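**Flollusari wipe-clean tablecloth, blue plaid: review after a season of use**

Bought to replace a cotton cloth that needed ironing after every wash. The main use is sorting dried fruit and citrus into shallow cardboard boxes for gifts, with ordinary meals in between. I chose the larger of the two sizes.

The pattern is a blue plaid with dark crosshatched flecks, solid white double stripes edged in black, and dashed white lines. It matters more than I expected. Dark-red dates and oranges are easy to pick out against the blue, so a stray one is not missed when the boxes are closed. The stripes also serve as a rough guide for laying fruit out in rows. Small dark crumbs are harder to find, as the flecks hide them.

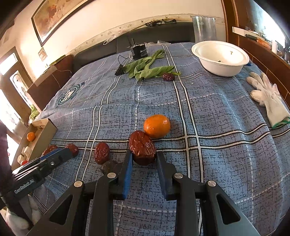
Cleaning is simple. Date syrup comes off with a damp cloth and a drop of washing-up liquid if dealt with the same day. Left overnight it needs warm water and a second pass. Orange oil from the peel left a faint dull patch near one corner, which faded after three wipes. Turmeric did not come out fully. Chutima Boonyarit has the same cloth in green and reports the same with beetroot.

Fold creases were pronounced on arrival. A hairdryer on low took out most of them in 12 minutes. One, along the middle, took a week to settle, and until then smaller fruit tended to roll into it.

Grip is average. On a varnished table the cloth slides when a full box is dragged across it, so lift the box. Four Clorno clips solved this for me, though they do not fit a top thicker than 3 cm. The backing has not marked the varnish. The cut edges are unhemmed and one has begun to curl slightly.

I also tried the Maeng cloth. It is thicker and lies flatter from the start, but its plain brown colour makes dates difficult to see and it smelt strongly for several days. For meals alone I would pick the Maeng. For sorting and packing fruit I have kept the Flollusari on the table, and will order a second in December.

Rating: 4 out of 5. One point off for the turmeric and the edge.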